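Ilport Allotment Association – minutes of the August meeting
Held in the back room of the Usine, starting at 7.10 pm 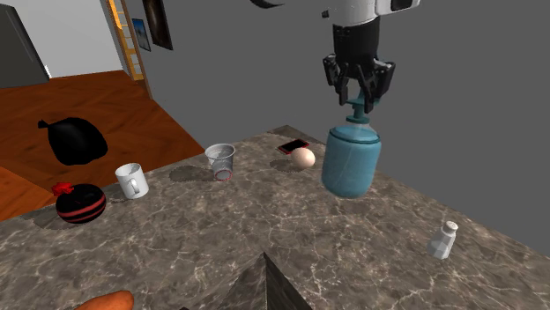
The plot holder from the top row asked why the water charge was on the agenda again when the last meeting had already thrown it out. The chair replied that it had been put off, which is different, and that the old minutes say so. The plot holder did not accept this and asked for that to be written down.

1. Minutes of the last meeting
Agreed with one change. "Repaired" in item 4 should read "looked at". The standpipe by the lower gate still drips.

2. Water charge
The chair set out the proposal again: 10 pounds a year on each full plot, 5 on a half plot. A member asked what the money would buy that the rent does not already buy. The answer was a new meter and a reserve for leaks. The same member said a reserve had been promised when the rent last went up and wanted to know where it was. The secretary will look in the bank statements and report back.

Two members spoke in favour, on the grounds that hoses are left running in dry spells and a charge might make people think. Others doubted that a flat charge would make anyone think, as it costs the same whether you use a can or a hose. No vote was taken.

3. Tiedemann quote for the path
Tiedemann have quoted for re-laying the main path from the gate to the compost bays. The price is good for 90 days. The quote does not mention drainage. The minute-taker notes that the previous path did not mention drainage either, and it is now a ditch from November onwards.

It was asked whether anybody had got a second price. Nobody had. Agreed to get one before signing anything, and to ask Tiedemann in writing what happens to the water.

4. Drondance
The organisers of Drondance have asked to use the lower field for parking on the evening of their show. They offer a donation, amount not stated, and say the ground will be left as found. A member whose plot borders the field said that "as found" was also the wording last year, and that the ruts are still there for anyone who cares to walk down. Another pointed out that the donation last year came to a box of leaflets.

Carried, 6 in favour and the rest against or not voting: the answer is no unless a sum and a deposit are named beforehand. The chair thought this might seem unfriendly. The meeting was content with that.

5. Any other business
Bonfires: same complaint, same plots. A letter will go out again, though it was asked what the first letter had achieved.
The shed key is missing. Whoever has it is asked to put it back on the hook.

Closed at 8.50 pm. Water charge to come back next time, with the bank statements.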